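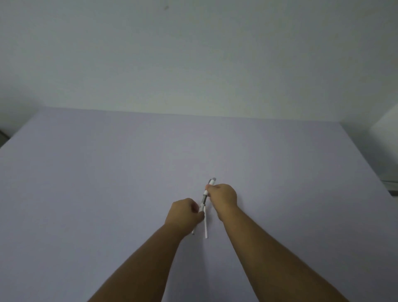
Salma Metwally wrote in to say that I was being mean about refills, and that she has kept the same pen going since university by changing the insides whenever it runs dry. Good for her. I still don't believe most of us do it.

Home | Columns | Letters | Archive | Search

My complaint is with the word "refillable", which now appears on pens that were plainly never meant to be opened. A white pen with a bit of see-through barrel looks as if it wants to be taken apart. So you take it apart, and you have a handful of thin tubes and a decision to make. Which refill? The shop in Cludley stocks 20 kinds, and the two I brought home were both a hair too long. I trimmed one with nail scissors. It leaked into a coat pocket by teatime.

Abdelkrim Hegazy, who shares my office, says I should have taken the old one along to compare. Perhaps. But I had gone out for milk, and a person should be able to buy ink without carrying a sample.

Then there is the money. A refill in that shop costs nearly as much as a new pen, and I'm told the saving is in the plastic. How much plastic? The barrel is the bulk of it, I grant you, yet the refill comes on a card inside a clear bubble bigger than the pen. I have a drawer holding around 200 pens, most of them from hotels and banks, and I'd guess half still write. Using those up seems a better plan to me than buying anything with a green leaf on the packet.

I'll try Salma's way once more in January, with the old refill in an envelope.

Contact the editor | Copyright Umelus Review | Back to top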